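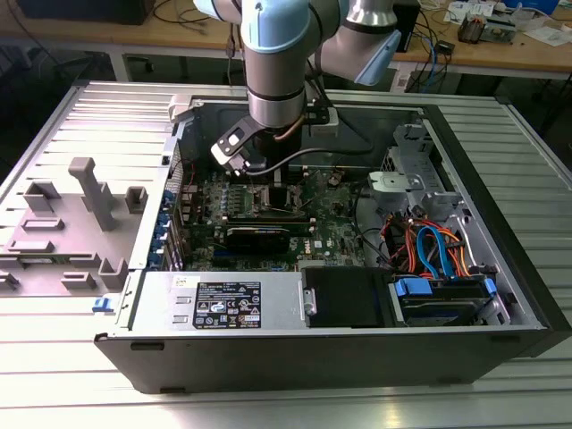

Most small organizations replace their desktop computers on a fixed schedule, and the schedule is almost always four years. The number comes from depreciation tables and warranty terms. It has very little to do with the condition of the hardware. I have managed office equipment budgets long enough to think the fixed schedule should be dropped, and that replacement should be decided machine by machine, on measured need.

Consider what an office desktop does. It runs a browser, a mail client, a spreadsheet and a video call. The processor is idle for most of the working day. A machine bought to handle that load with some margin will still handle it in year six, provided it has enough memory and a solid state drive. The parts that wear are fans, power supplies and storage, and all of them can be changed with a screwdriver.

At the Rorkton office we stopped automatic replacement in April and inspected every unit that was due. Of 32 desktops, 25 needed nothing beyond cleaning and more memory. Four had failing power supplies. The remaining three were retired for parts. The work was slow at first, mainly from poor records: we did not know which power supply model was in which case, and asset tag 1759 had been assigned to two different computers.

The usual objection is labor cost. A technician's hour is expensive and a new desktop is cheap. This comparison leaves out the labor of replacement itself, which includes imaging the new machine, moving user data, reinstalling licensed software, wiping the old drive and arranging disposal. In our records a full replacement took up to four hours. A memory upgrade took a fraction of that.

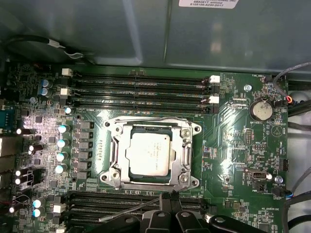

The second objection is operating system support, and it is a stronger one. With Windows 10 support ending in October 2025, a machine that fails the requirements for its successor cannot simply stay on the network as before. Some can be moved to another operating system. Some cannot, usually on account of one accounting package or one label printer driver. I accept that these have to go. I do not accept that the software vendor's date should retire the machines next to them as well.

Purchasing terms matter more than repair skill. Gillden, our former supplier, sold small cases with nonstandard power connectors, and a single failed supply meant a new computer. Urrutia sells a larger and uglier case with standard parts and a printed service manual. It costs slightly more. Kostavura, which handles our leasing, still offers no discount for keeping equipment past the term, and its contract treats an opened case as damage. We will not renew on that basis.

A buyer who wants longer service life should ask for three things in writing: spare part availability by year, standard connectors, and permission to open the case. The replacement date can be left blank.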